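작업실 > 노트 > Plidau 주방 > 9월

이전 기록 다음 기록 목록 부품 검색

9월, 오전 8시 40분부터
쓴 사람: Svatopluk Vrabec

어제 저녁에 끝내지 못한 것부터 씁니다. 팔의 원점을 다시 잡았는데 값이 저장되지 않았습니다. 아침에 켜니까 지난주 값으로 돌아가 있었습니다. Indale에서 저장 단추를 누른 다음 창을 바로 닫으면 저장이 안 됩니다. 창 아래쪽의 글자가 바뀔 때까지 기다려야 합니다. 나는 이것을 두 번째로 잊었습니다. 그래서 이번에는 노트에 씁니다. 다음에 잊는 사람이 내가 아니기를 바랍니다.

원점은 9시 조금 넘어서 다시 잡았습니다. 장난감 주방은 옮기지 않았습니다. 청소할 때 주방을 밀지 말아 달라고 모두에게 부탁합니다. 꼭 밀어야 하면 민 다음에 나에게 말해 주십시오. 말만 해 주면 됩니다.

오전의 일: 냄비

냄비를 아래 칸에서 꺼내 싱크대로 옮기는 동작을 계속했습니다. 이 동작을 시작한 뒤 어제까지 모두 559번 했고, 그중에 사람이 손을 대야 했던 것이 86번입니다. 표를 다시 읽어 보니 86번 가운데 22번은 이유가 적혀 있지 않습니다. 칸이 비어 있거나 "이상함"이라고만 되어 있습니다. "이상함"은 내가 쓴 것도 있습니다. 한국어로 이유를 쓰는 것이 느려서 그렇게 썼는데, 좋은 습관이 아니었습니다. 오늘부터는 모르는 단어가 있으면 영어나 체코어로라도 쓰겠습니다. 나중에 누가 물어보면 설명할 수 있습니다.

이유가 적힌 것 중에서는 칸의 위쪽 모서리에 손가락이 걸린 경우가 가장 많습니다. 칸이 낮고 팔은 위에서 옵니다. 실제 주방도 이 점은 같습니다. Plidau 구내식당의 큰 냄비 선반은 허리보다 아래에 있고, 사람은 무릎을 굽혀서 꺼냅니다. 우리 팔은 무릎이 없으니까 손목을 많이 꺾어야 합니다. 손목을 꺾으면 케이블이 당겨집니다. 케이블을 조금 더 길게 돌려 놓았습니다. 길게 하면 다른 데에 걸릴 수 있으니 오후에 천천히 한 번씩 모든 자세를 해 보아야 합니다.

한 번 옮기는 데에 걸린 시간은 오늘 가장 좋은 것이 77초입니다. 느립니다. 옆에 서 있던 동료가 자기가 하면 커피를 들고도 더 빨리 한다고 했습니다. 맞는 말입니다. 속도는 아직 올리지 않습니다. 걸리는 문제가 해결되기 전에 속도를 올리면 걸린 이유를 볼 수 없습니다.

Plidau에 다녀온 이야기

이 부분은 기계 이야기보다 길어질 것 같습니다. 월말 보고서에 넣을 것인지는 아직 모르겠습니다. 그래도 잊기 전에 적어 두겠습니다.

지난번에 Plidau에 가서 설거지 방에 오전 내내 있었습니다. Emar가 이 일을 맡은 뒤에 현장에 간 것은 나에게 두 번째였습니다. 첫 번째는 치수만 재고 왔기 때문에 사람들과 말할 시간이 없었습니다. 이번에는 줄자를 가방에서 꺼내지 않으려고 했습니다(결국 한 번 꺼냈습니다, 문의 폭이 도면과 달랐습니다. 도면을 고쳐 주십시오).

식당을 운영하는 회사 Havlíček의 계획은 이렇습니다. 점심이 끝난 뒤 씻은 냄비와 그릇을 제자리에 돌려놓는 일을 팔이 합니다. 씻기 전에 음식 찌꺼기를 긁어내는 일과, 씻은 것을 검사하는 일은 사람이 계속합니다. 계획서에는 이 변화가 한 줄로 적혀 있습니다. "정리 업무 자동화, 인력 재배치." 한 줄을 읽을 때는 간단해 보였습니다.

설거지 방에서 보니까 정리 업무라는 것이 따로 떨어져 있지 않았습니다. 냄비를 선반에 올리면서 바닥이 탔는지 봅니다. 손잡이 나사가 헐거우면 그 자리에서 앞치마에 있는 드라이버로 조입니다. 다음 날 국이 많은 날이면 큰 냄비를 앞쪽에 둡니다. 이런 것은 작업 설명서의 어디에도 없습니다. 내가 나사 이야기를 물어보니 설거지 담당 조장님은 "그게 일이에요?"라고 되물었습니다. 나는 어떻게 대답해야 할지 몰라서 웃기만 했습니다. 지금 생각하면 "네, 일입니다"라고 대답해야 했습니다.

돌아오는 기차에서 적은 목록입니다. 정리하면서 사람이 같이 하는 일:
바닥이 탄 냄비를 따로 빼 놓기
헐거운 손잡이 조이기
내일 메뉴를 보고 순서 바꾸기
젖은 것을 뒤집어 두기
뚜껑의 짝 찾기 (제일 오래 걸립니다)
다른 조가 잘못 놓은 것을 말없이 고치기

마지막 항목은 팀에서 의견이 갈렸습니다. 한 사람은 팔이 정리하면 잘못 놓는 일이 없어지니까 이 항목도 없어진다고 말합니다. 나는 반쯤만 동의합니다. 아침 조는 요리하는 동안 냄비를 자기 편한 곳에 놓습니다. 그건 계속 사람이 하는 일이고, 팔은 그 냄비를 찾지 못하면 멈춥니다. 그러면 아침 조가 냄비를 놓는 방법을 바꿔야 합니다. 아침 조는 계획서에 나오지 않습니다. 자동화하는 일은 오후의 일인데 습관을 바꾸어야 하는 사람은 오전의 사람입니다. 이것을 Havlíček에 말해야 합니다. 말할 때 불평처럼 들리지 않게 하고 싶은데, 내 한국어로는 부드럽게 말하는 것이 제일 어렵습니다. 누가 메일을 한 번 읽어 주면 고맙겠습니다.

몸에 대해서

허리 이야기는 여러 사람이 했습니다. 큰 냄비를 낮은 선반에 넣을 때가 제일 힘들다고 합니다. 한 분은 보호대를 하고 있었고, 오후 세 시가 지나면 낮은 선반을 다른 사람에게 부탁한다고 했습니다. 그 대신에 그분은 칼을 씻습니다. 이런 교환이 방 안에서 조용히 이루어지고 있었습니다. 팔이 낮은 선반을 맡으면 그분은 좋아할 것입니다. 실제로 그분이 제일 먼저 언제 오느냐고 물었습니다.

그런데 남는 일이 무엇인지도 보아야 합니다. 긁어내기는 계속 서서 하고, 같은 손목 동작을 되풀이합니다. 지금은 긁어내기를 하다가 정리로 바꾸면서 몸을 다르게 씁니다. 선반까지 걸어가는 시간이 조금 쉬는 시간입니다. 정리가 없어지면 긁어내기만 네 시간 하는 사람이 생길 수 있습니다. 조장님은 이것을 나보다 먼저 알고 있었습니다. 교대표를 새로 만들어야 하는데 그 시간은 누가 주느냐고 물었습니다. 나는 그 질문을 적어 왔고, 대답은 가져오지 못했습니다.

또 하나는 멈춤 단추입니다. 설치하면 방 안의 누구든지 팔을 멈출 수 있게 합니다. 이것은 안전 규칙이고 당연합니다. 멈춘 다음이 문제입니다. 다시 시작하는 것은 교육을 받은 사람만 할 수 있고, 지금 계획으로는 교육받는 사람이 조장님 한 분입니다. 조장님이 쉬는 날에는 팔도 쉬거나, 조장님 전화가 울립니다. 나는 두 가지 모두 나쁘다고 생각합니다. 조마다 교육받는 사람이 있어야 하고 그 시간은 근무 시간이어야 합니다. 이 문장은 보고서에 꼭 넣겠습니다.

젊은 직원 한 분은 다시 시작하는 교육을 받고 싶다고 했습니다. 집에서 3D 프린터를 쓴다고 합니다. 그분에게 우리 작업실에 와서 보라고 했습니다. 오실 수 있는지는 Havlíček의 허락이 필요합니다. 아직 답이 없습니다.

장난감에 대한 질문

Plidau에서 연습을 어디서 하느냐고 물어서 장난감 주방이라고 대답했더니 방 전체가 웃었습니다. 조금 부끄러웠지만 설명은 쉬웠습니다. 실제 냄비는 떨어뜨리면 발이 다치고 바닥이 깨집니다. 작은 주방에서는 잘못해도 다시 세우면 됩니다. 동작의 순서, 어디에서 걸리는지, 카메라가 무엇을 잘못 보는지는 여기서도 많이 배웁니다. 무게와 물과 증기는 배울 수 없습니다. 기름도 없습니다. 그래서 작은 주방에서 나온 숫자를 Plidau의 숫자처럼 말하면 안 됩니다. 지난번 발표 자료에 그렇게 읽힐 수 있는 그래프가 하나 있었습니다. 제목에 "모형 주방"이라고 써 주십시오.

조장님은 장난감에 뚜껑이 있느냐고 물었습니다. 뚜껑은 시험 계획에 없었습니다. 설거지 방에서 제일 오래 걸리는 일인데 우리 계획에는 없었던 것입니다. 다음 달 계획에 넣자고 제안합니다. 처음에는 뚜껑 두 개, 크기가 분명히 다른 것으로.

오후

1시 반에 다시 시작했습니다. 케이블을 길게 한 뒤에 모든 자세를 느리게 해 보았고, 걸리는 곳은 없었습니다. 다만 팔을 뒤로 많이 접을 때 케이블의 고리가 팔꿈치 위로 올라옵니다. 지금은 괜찮은데 빨리 움직이면 모르겠습니다. 묶는 끈을 하나 더 쓰고 싶지만 어디에 묶을지 정하지 못했습니다.

수도꼭지 가까이에서는 경로를 조금 높였습니다. 높이니까 시간이 더 걸립니다. 괜찮습니다.

손가락의 끝은 아직 바꾸지 않습니다. 고무를 붙인 것을 만들어 두었지만 두 가지를 한꺼번에 바꾸면 무엇이 도움이 되었는지 알 수 없습니다. 케이블의 결과를 먼저 보고, 그 다음에 바꾸겠습니다.

작업실 안의 일에 대해서도 한 가지 쓰겠습니다. 전에는 시험할 때 옆에 두 사람이 있었습니다. 한 사람은 단추를 잡고 한 사람은 표를 썼습니다. Indale이 기록을 자동으로 하기 시작한 뒤로 표를 쓰는 사람이 없어졌습니다. 시간은 정확해졌습니다. 그런데 이유 칸이 비기 시작한 때도 같은 때입니다. 날짜를 맞추어 보았는데, 이유가 없는 기록은 모두 한 사람이 혼자 시험한 날에 있습니다. 혼자 있으면 냄비를 다시 세우고 그냥 다음으로 갑니다. 옆에 사람이 있으면 "왜 그랬지?"라고 말하게 되고, 말하면 적게 됩니다. 우리가 Plidau 사람들에게 묻고 있는 질문이 우리 방에도 있는 것입니다. 매일 두 사람을 쓸 수 없다는 것은 압니다. 멈춤이 생기면 이유를 쓰기 전에는 다음 시도가 시작되지 않게 하는 방법이 있고, 나는 이것이 조금 싫지만 해 보자고 말하고 싶습니다. 다른 분들 의견을 이 아래에 써 주십시오.

(다른 글씨로 추가됨) 강제로 하면 다들 "이상함"이라고 씁니다. 음성 메모로 합시다. 마이크 하나면 됩니다.

좋은 생각입니다. 다만 내 발음을 기계가 알아들을지 걱정입니다. 한번 해 보겠습니다.

남은 일

Havlíček에 보낼 메일 초안. 아침 조 이야기와 교대표 시간 이야기를 나누어서 쓸 것.
설거지 방 문의 폭, 도면 수정.
뚜껑 두 개 구하기.
이유가 없는 기록 22개는 영상이 남아 있으면 다시 보기. 지루한 일이니 나누어서 합시다. 앞쪽 절반은 내가 하겠습니다.
마이크.
원점 값을 종이에도 적어 두기. 적었습니다, 내 책상 서랍 안쪽에 붙였습니다.

오후 5시 10분에 전원을 내렸습니다. 내일 아침에 켜는 분은 원점 값부터 확인하고, 다르면 서랍의 종이를 보고 넣어 주십시오.
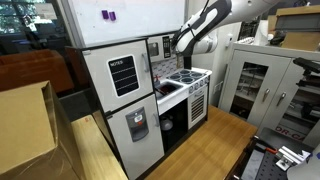 메일 초안은 내일 점심 전까지 공용 폴더에 올리겠습니다. 존댓말이 이상한 곳은 그냥 고쳐 주시고, 내용이 이상한 곳은 나에게 먼저 말해 주십시오.

Emar 작업실 노트 | 문의: 작업실 내선 | © Emar | 맨 위로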